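1/ OK, kitchen physics night! I've been swinging a pendulum off the Rirkis clamp stand, 7 washers on fishing line, and the period barely changes when I add more. I knew it would and I still yelled.

2/ Next up, surface tension. Pepper on water, one drop of dish soap, whoosh!! If you've never done it, go, go now. 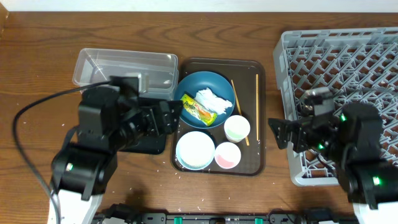
3/ Tomorrow: Joule's paddle wheel from 1845, with an Ollby thermometer and 300 mL of water (wish me luck, it's a tiny rise).

4/ Numbers when I have them!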